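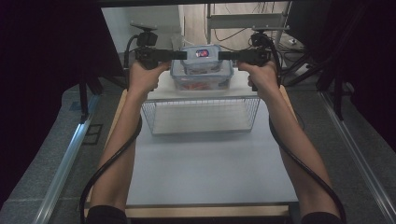

Rindstead fans' forum > Matchday > The new chat helper in the club app

terrace_tortoise
Has anyone else had a proper go with the new chat helper yet? I used it all through Saturday's match and I'm a bit in love with it. Asked where I could get a veggie pie near block 24 and it gave me the kiosk, the price and which stairs to take, and the kiosk was open when I got there! Then I asked about step-free exits for my mum and it had that too (it even knew the lift by the club shop shuts at full time, which has caught us out before). I know it's only an app thing but I've been coming here for years and still learned stuff about our own ground.

northbankmags
Glad it worked for you. I asked it what time the turnstiles opened and it told me about stadium tours. Asked again, tours again. Third time it offered me a birthday party.

terrace_tortoise
Ha, did you type "opening times"? I think that sends it off to the tours page. Try "when can I get into the ground".

northbankmags
I shouldn't have to learn how to talk to it though. The steward by gate C just tells me.

clinow_end_lad
With Mags on this one. It's fine if you've got signal, but in the Clinow End you get one bar until kick-off and then none. I sent a question at 2.40 and the answer came through on the bus home.

pieandpixels
Signal's a separate moan, surely? The club wifi reaches the Clinow End now, you just have to sign in again every match. It's called Rindstead Guest and it drops you after 90 minutes, so sign in at half time if you want it for the walk out.

clinow_end_lad
90 minutes, at a football ground. Who picked that.
Will try the wifi though, cheers.

pieandpixels
For anyone who likes the nuts and bolts, the supplier is a firm called Devine and they did a talk at the fans' open evening in July. I went along and it was brilliant. They'd started with 532 questions collected from the ticket office phones and built up from there. Most asked was parking, second was "can I bring my own food in". I'd have put money on ticket prices! 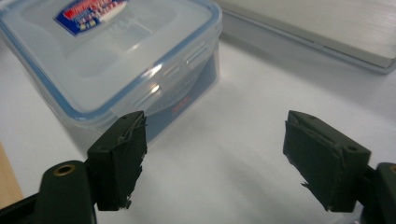 Food tub with the blue seal

gate_c_regular
Can you bring your own food in, then? I never got a straight answer.

pieandpixels
Yes, as long as it fits in a small bag. No glass, no cans. The helper gets this one right, I've tested it.

gate_c_regular
Brilliant, that's me sorted for the cup game.

northbankmags
Did they say anything about what happens to the ticket office staff? That's my real worry. My dad won't use an app and he rings up for everything.

pieandpixels
I asked that. Phones are staying for the whole season and they said the lines are quieter now, so people like your dad get through faster. Whether that lasts I couldn't tell you.

northbankmags
Hmm. For the whole season isn't very long. I'd like it in writing.

terrace_tortoise
Fair, and I'd sign a letter asking for that. I can love the app and still want a person on the end of the phone.

jiang_stand_jo
Hello all, Jiang Stand, row M. Mine answered in Welsh when I tried it for a laugh, and my other half says the grammar was spot on. Also it knows the away travel stuff! Coach times, pick-up points, the lot. We had it open on the way to the last away match and the whole back row was firing questions at it.

clinow_end_lad
Does it know the score if you're stuck in the pie queue?

jiang_stand_jo
It does, a minute or so behind. You'll hear the roar first.

clinow_end_lad
Not in our end lately.

northbankmags
OK, tried it again just now with "when can I get into the ground" and it gave me the right time and the right gate. Still think it should understand normal words, but credit where it's due. There's a feedback button under each answer, so I've sent them the birthday party one.

pieandpixels
Please do keep sending those, everybody. They had 700 bits of feedback by the open evening and said they read every single one. The pie kiosk answers were all wrong to begin with and they got fixed because people moaned.

terrace_tortoise
Off to ask it about the cup game then. Will report back on the parking!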